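4. Building the folding cell

4.1 The workshop and the table

I built Turkeo in a shared workshop in Skokville, on evenings and weekends, and a lot of what I have to say in this section comes down to where it was built. The space is shared with people who do woodwork and bike repair, so anything I bolt down has to be easy to live with. That ruled out the heavy steel base I wanted at first. I ended up with a plain light tabletop and a gray background behind it, and I'm glad I did, as the simple colors made the vision side so much easier than the patterned cloth I used in my very first tests (never again!).

The arm is a hobby kit with 6 joints. I printed the fingertips myself and glued thin rubber on them. The first set was too thick to slide under a flat hem, so I sanded them down until they could get beneath a T-shirt without pushing it across the table. A fixed camera looks at the work area. I tried one on the wrist too, and dropped it after a week - the cable kept catching on the elbow, and I was spending more time on tape than on folding.

4.2 Software

The control code is called Grilow. It is small, and most of it is dull: read the camera, find the outline of the garment, pick a grasp point, move, look again. I wrote the outline finder first and trained a little keypoint model afterward, on 856 labeled pictures of clothes from my own closet and from friends who were kind enough to lend me a bag of laundry. Labeling took most of July. If I did it over, I would label fewer shirts and a lot more pants and shorts, where the model is still weakest.

Motion is slow on purpose. The arm stops after each grasp, lifts a little, and checks the outline again before it commits to a fold. People in the shop find this painful to watch, and so do I sometimes, but it let me run the thing with other folks walking past.

4.3 Why shorts are harder than shirts

Shirts fold well in my setup. Over the full set of trials Turkeo got a usable fold on 78 percent of them, and I had expected shorts to come close to that. They didn't. Denim is stiff, so it springs back, and an elastic waistband never lies flat the way the rest of the garment does. The outline finder sees a wavy edge there and puts corners where there aren't any. Prints and faded patches bring their own trouble, with strong edges well inside the garment that the keypoint model likes to mistake for a hem. Figure 3 has all of these on one pair, folded lengthwise with one leg over the other, and the two layers don't quite line up at the waist or at the hems. 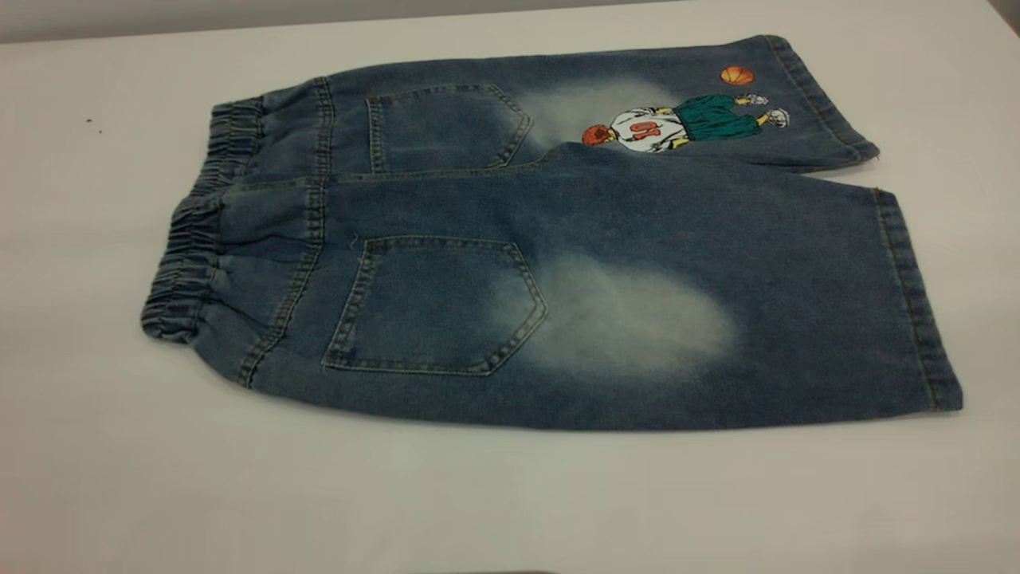
Figure 3. Denim shorts folded lengthwise, back side up. The gathered waistband is at the left and shows in two layers. The printed basketball player is on the lower leg.

4.4 Scoring a fold

I score a lengthwise fold by how much of the lower layer still shows once the top layer is down. It's a crude measure and it punishes bulky waistbands, but I can compute it from the same outline the robot already uses, and it mostly agrees with my own eye. A fold that scores badly gets one more try, with the grasp point moved in toward the middle of the hem. I left the second tries out of the success rates in Section 5 and list them separately there.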